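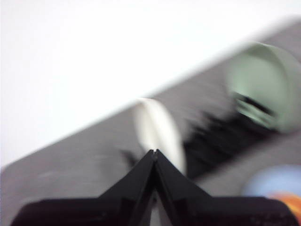 Nobody in our shop wanted to write the equipment request for the second Grallow arm, so it fell to me, and the review below is mostly what I wish I'd had on my desk in July when I started. The product is the Grallow two-finger gripper, sold with its own wrist camera and a controller the size of a lunchbox. Ours spends its days on a gray tabletop picking up household odds and ends for Plindau, a sorting project with more ambition than funding. The odds and ends are cheap. A round off-white thing like a lid, something green and curved, something long and black with what might be bristles: you could stock the whole table from a kitchen drawer and still have change for lunch. Everything on the other side of the fingertips is where the money goes.

The gripper lists at $1,417. For that you get two matte black fingers, a base, four bolts and a printed card thanking you for choosing Grallow. The camera bracket is another $107, which is a lot for a bent piece of metal, and I say that as someone who tried to bend one himself. Mine held up for a morning. We bought theirs.

On the job it's good. The fingers close evenly, the tips meet where they should, and after 21 weeks I haven't had to re-zero it more than twice. Flat things remain a trial. A lid lying on a table has no real edge to get hold of, and the gripper will nudge it along for a while like a cat with a bottle cap. The soft fingertip set helps. The soft fingertip set is, naturally, sold separately.

The camera is my main complaint. It's fine when the arm is holding still. Swing the wrist at anything near full speed and the table turns to streaks, and your brush could be a comb or a small hedgehog. You can slow the arm down, and we did, which made our throughput figures look sad in the next budget meeting. Wedska makes a faster camera that fits the same bracket for $443. I'd put it in the first order and save yourself the second round of signatures. Finance is much kinder to one large number than to a trickle of small ones arriving every month with the word "essential" in the subject line.

A few other things to write down before you ask for money:

Cables. The one in the box reaches the controller if the controller sits under the table, exactly where your knees go. Order the long one.

Lighting. We used the overhead lights we already had against a white background, and it was bright enough to wash the background out in half the footage. A dimmer costs very little. Put it under "miscellaneous" and nobody will call you.

Spares. Friesen, our distributor, keeps fingertips in stock but quotes six weeks on the base unit. If your schedule can't survive six weeks, you're buying two grippers, and you may as well find that out now.

Training. Grallow offers a paid half day. The manual covers the same ground and has better jokes, most of them accidental.

Would I buy it again? I did, that's what the form was for. The cheaper gripper we tried before it had a habit of letting go on the way to the bin, and I spent more time on the floor than I'd like to admit. I'd give the Grallow four out of five for the hardware and two for the price list, which reads like an airline's. The second unit was approved with one question in the margin, asking whether the bristly thing on the supplies line was really necessary. I've asked for three.

Posted in July by the bench editor

Related items
Wedska wrist camera: first month
Long cables, short cables, and the price of each
Leasing an arm through Friesen: the fine print
Plindau bench diary, part two
Soft fingertips compared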